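Guides pratiques > Robotique de service > Mise en route

Programmer une tâche d'essuyage de plan de travail avec le kit Sillum

Le présent guide s'adresse aux établissements ayant souscrit l'offre Sillum, distribuée par Cuvholm, et souhaitant configurer une première tâche d'entretien sur un robot humanoïde. Il couvre la préparation du poste, l'apprentissage de la posture d'appui et l'enregistrement du geste. L'installation mécanique et la mise sous tension font l'objet d'un document séparé, remis à la livraison.

Prérequis

L'opérateur doit disposer d'un accès « formateur » à la console Wiltier, version 4 ou ultérieure. Les comptes en simple consultation ne permettent pas d'enregistrer une trajectoire. Il convient également de vérifier que le module de poignet a été étalonné depuis le dernier déplacement du robot.

Étape 1. Préparer le poste

Choisir une table stable, à plateau lisse et dégagé. Les meubles à roulettes sont à proscrire, même freins serrés. Placer le robot debout devant le bord long, genoux légèrement fléchis, les deux pieds à plat. Faire cheminer le câble au sol du côté opposé à la zone où se tiendra l'opérateur.

Ouvrir ensuite le menu « Posture », puis sélectionner « Appui simple ». Le bras actif est amené manuellement jusqu'au plateau ; l'autre demeure le long du corps, main ouverte. Valider lorsque la console affiche une position stable pendant quatre secondes.
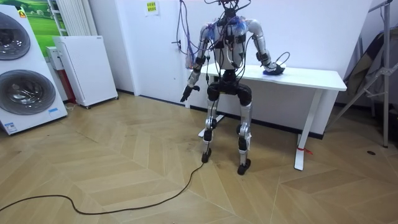 Posture d'appui simple : une main posée sur le plateau, l'autre bras le long du corps.

En cas de refus de validation, reprendre la position des pieds avant toute modification du bras. Un écart entre la hauteur réelle du plateau et la hauteur saisie dans la fiche du poste constitue la cause la plus fréquente de rejet.

Étape 2. Régler l'effort

L'effort vertical est exprimé sur une échelle interne allant de 0 à 500. Pour un premier essai, la valeur 29 est recommandée. Elle peut être augmentée par paliers de 4, en relançant à chaque fois le contrôle de posture. L'enregistrement d'une valeur supérieure à celle indiquée dans la fiche du poste requiert une validation par le responsable du site.

Étape 3. Enregistrer le geste

Déposer un chiffon souple près du bord de la table, à portée de la main active. Il n'est pas nécessaire de le plier. Amener la main sur le tissu, sélectionner « Contact », puis lancer l'enregistrement. Guider le bras lentement, en lignes parallèles au bord, et terminer au point de départ.
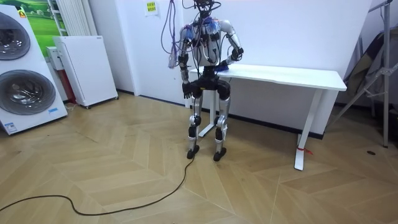 Main en appui sur le chiffon bleu, au bord du plateau.

À l'issue de l'enregistrement, la console propose de lisser la trajectoire. Cette option peut être acceptée pour les plateaux rectangulaires. Elle est déconseillée pour les plans comportant un évier, une découpe ou un rebord.

Étape 4. Vérifier et archiver

Rejouer la séquence à vitesse réduite, l'opérateur se tenant à proximité de la commande d'arrêt. Si le tissu glisse hors de la main, interrompre la lecture et reprendre à l'étape 2. Nommer enfin la tâche selon la convention de l'établissement et l'enregistrer dans la bibliothèque du site.

Assistance et formules de service

La formule de base comprend l'accès à la console et la documentation. La formule Ankrah y ajoute une séance de paramétrage à distance et la relecture des trajectoires par un technicien. Les demandes doivent mentionner le numéro de contrat ainsi que le nom exact de la tâche concernée. Elles sont traitées par le service formation, placé sous la responsabilité de Rocío Zabala, et reçues jusqu'à 17 heures.

La prochaine révision de ce guide, prévue en janvier, intégrera l'enregistrement à deux mains.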